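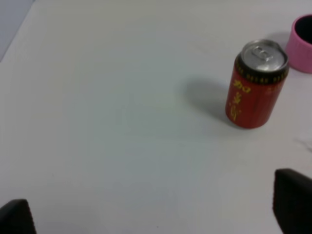
By Meinir Watkins

Stundik 4 is grasp-planning software for arms with two fingers and not much patience. Feed it a wrist view and it proposes an approach, a finger width and a lift height.
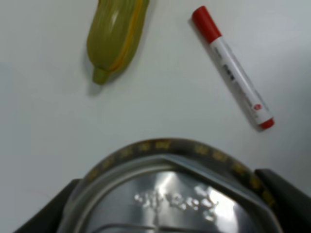
Fingers on either side, squash left alone

Version 4 adds Kunlow, our tool for replaying a grasp step by step. Bring coffee.
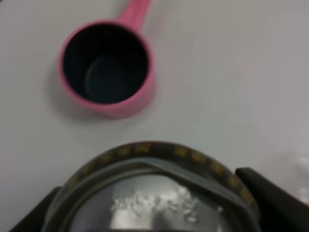
Meinir Watkins

Neighbors such as the pink cup go into the plan as things to avoid — you can set the margin yourself, or trust ours. The planner ships with 488 test grasps, 3 of which I still argue with.

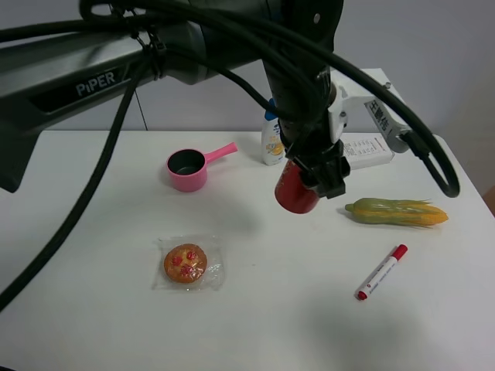
Fixed view, red object held over the table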